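**Anov council: police took the phones of a member, is this normal?**

**lenni_aaltonen** wrote:

Good evening to all. Police searched the office of councilor Auer in Anov and took two phones and a laptop. They say it concerns 676 signatures on the petition from May. No charge is made until now. Does anybody know if he must give the passwords?

**kilonreader** wrote:

He should give them. My aunt found her name on that list and she never signed.

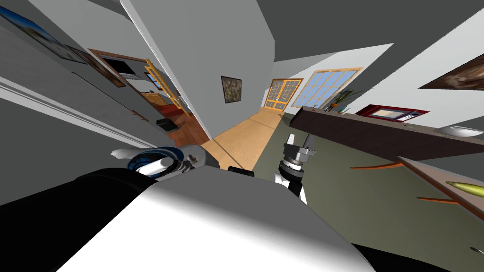
The petition had 1,292 names in total, so more than half is in question. For me this is enough reason for a search.

**femke_vdb** wrote:

I don't agree with kilonreader. A doubtful signature does not prove who wrote it. Was there a warrant from the court in Cetov? The newspaper did not mention one.

**lenni_aaltonen** wrote:

His lawyer said on the radio that there is a warrant, but only for papers. Phones were not named in it.

**femke_vdb** wrote:

Then he can ask the judge to return them. I would wait with the passwords.

**kilonreader** wrote:

And meanwhile my aunt waits also. I will post when she gets an answer to her letter.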